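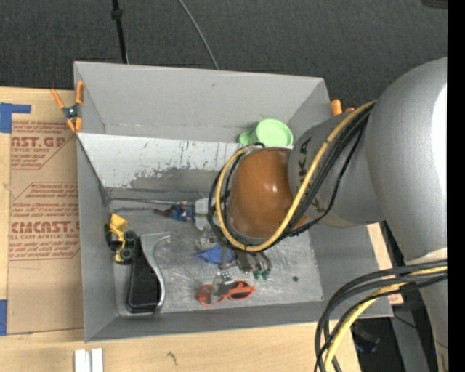 The sunglasses had come from the chemist's in Bakbridge, on a wet afternoon in December when she had no use for them. They were orange, nearly red, and reduced. She wore them once, on the bus to Diltard, and after that they lived on the shelf by the door with the keys.

Now they were in the grey bin with everything else that had no proper place.

Her sister had said to do it in one go. Empty the shelf, empty the drawer under the shelf, put it all in something big and then take things out one at a time. If you couldn't say what a thing was for by the time it was in your hand, it went. Her sister had moved house 5 times and had views.

She looked in. There was a blue triangle that belonged to some game or other. There was a small toy, blue and dark red, which her son had carried everywhere the year he was four and had not asked for since. There was something clear and crinkled that was probably rubbish. She left it for the moment.

The toy was the hard one. He was 14 now and would be home at half past three. She could ask him, and he would say he didn't care, and then in a week he would want to know where it was. He had been like that about the bike.

She rang her sister.

"What have you got so far?"

"I haven't taken anything out yet."

"You said you'd started."

"I've put it all in."

Her sister was eating something. She said the woman at Huỳnh, the café on the corner, had cleared her mother's flat in two days and made 400 pounds from things she'd been ready to tip.

"There's nothing here worth 400 pounds," she said. "There's a pair of sunglasses."

"The orange ones?"

"Yes."

"I'll have those."

"You said they made me look like a traffic cone."

"They did. I'd still have them."

After the call she made tea and stood with it at the light wooden table. The Brekeo van was coming at four for the old chair, and the driver had said he would take a bag of bits as well if it was ready. She had written a label for the bag. The bag was still folded.

She reached down past the toy, picked up the sunglasses and cleaned the lenses on her sleeve. Then she put them on and went to look for an envelope.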